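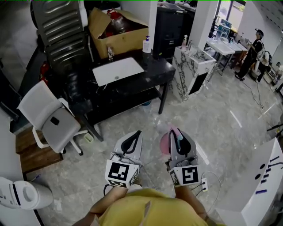 # Reading a tide gauge record without fooling yourself

I spent most of January going back through the sea level record from the gauge at Hotarley. It is a short record by the standards of the field, and it has all the usual problems. These are my notes on the order in which I dealt with them, mainly so that I can repeat the work when the next batch of data comes in.

The first problem is the datum. A tide gauge measures the height of the water relative to the thing it is bolted to. If the pier settles, the sea appears to rise. The Hotarley gauge is tied to a benchmark on bedrock, and the leveling surveys show the pier dropping 2 mm between the first survey and the last. That is small, but I corrected for it as a straight line between surveys. A step would fit the numbers equally well, and I have no way to tell which is right.

The second problem is gaps. I found 83 of them. Most are an hour or two long and can be filled from the predicted tide plus the residual on either side. Five run longer than a week, and I left those empty. Filling a long gap with a model and then fitting a trend through it mostly tells you about the model.

Then there is air pressure. A rise of one millibar pushes the sea surface down by close to a centimeter, given enough time for the water to respond. I used the pressure record from the weather station at Obeidat, which sits inland at an elevation of 200 meters, so it has to be reduced to sea level first. My first attempt used station pressure as it came. The constant offset did no harm, but the temperature effect left a false seasonal signal in the residuals, and it took me an evening to find the cause.

After all that I computed monthly means. I dropped any month with more than a quarter of its hours missing, removed the annual and semiannual cycles, and fitted a line. The errors need care at this step. Sea level in one month is correlated with the next, so an ordinary least squares fit gives an error bar that is far too narrow. With a first-order autoregressive noise model, mine more than doubled.

I ran the same steps on the Skoltell gauge up the coast as a check. The two residual series follow each other well in winter, when storms are large enough to cover both sites, and less well in summer. Skoltell is near a river mouth – fresh water in spring raises the level there for weeks – and I have not tried to remove that yet.

The script is 1495 lines, a good share of it date handling. Next I want to replace the tidal fit, which still treats the nodal cycle as a fixed correction.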